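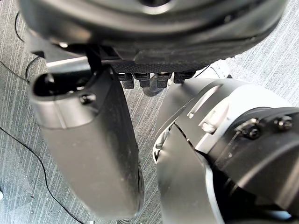 Can anybody walk in off the street and see the robots at Kalov's open day? Anyone can, as long as you sign the sheet at the front desk and keep kids under 12 next to you.

I wish I'd known that earlier, because I spent a good part of the morning thinking I needed a ticket. The page on their website still had the wording from the December event, which was invitation only, and I emailed twice before somebody called me back and told me to just come over. So I came over!

Kalov has the long building behind the old bus garage, and if you've driven past it you've probably taken it for a storage place. They do picking and packing work for other companies, mostly small parts, and for the last couple of years they've been teaching robot arms to help with it. The open day in May 2026 was the first one for the whole town, and by the time I left the sign-in sheet had reached 146 names. I was number 22, if you want to know how early I got there.

The first stop was the Vondar cell, which is what they call the fenced-off corner with the sorting arm. I'd pictured something fast and loud. It's pretty quiet — you hear the fan in the cabinet more than the arm — and it moves slower than I would if you handed me the same bin of parts. Paloma Lyons, who ran the demonstration, didn't try to talk around that. "It's slow today because you're all standing here," she told us, and then explained that the speed gets turned down whenever there are visitors in the hall. On a regular shift that cell handled 944 parts on its best day so far. She'd like to get it well past that by the end of the year.

What I liked best was how much she let it mess up in front of us. It went for a little plastic elbow joint, missed, went back, missed again, and then got it on the third try, and the whole group clapped (including one man who'd been grumbling about jobs since the parking lot). I asked her if the misses bothered her. She said she learns more from ten minutes of misses than from a whole afternoon when everything goes right, and that every attempt gets saved so the team can go through it later. They're at 3263 saved attempts on that one task.

And the jobs question did come up, of course it did. The man from the parking lot asked it straight out. Paloma said nobody on the packing floor has been let go over the arms, and that two of the packers have moved over to running the cells. He asked if that would still be true in five years and she said she couldn't promise him five years of anything. I thought that was a fair answer. He didn't look thrilled with it.

The second half of the visit was more hands-on. A crew from Lecomte, the outfit that handles Kalov's repairs, had a bench with old gearboxes and worn-out finger pads you could pick up and pass around. The pads were the surprise for me! They go smooth like the bottom of an old sneaker, and then the arm starts dropping things and everyone blames the software first. My neighbor's daughter got to push the big red stop button on a practice panel and had to be talked into giving other people a turn.

There was also a table for Stundarance, the evening class Kalov is starting with the library. It's meant for adults with no background at all, it meets in the library basement, and you learn to move a small arm by hand before you ever touch a keyboard. I put my name down. I'm telling you this now so I can't back out later.

A few practical things if you go to the next one. Park on the street, the lot fills up fast. Wear closed shoes, they do turn people away in sandals, and I watched it happen to a very nice couple who'd come from two towns over. The coffee is free but it was gone before the second demonstration, so bring your own. Kalov hasn't set a date for the next open day yet, but the front desk is keeping a call list and you can leave your number there.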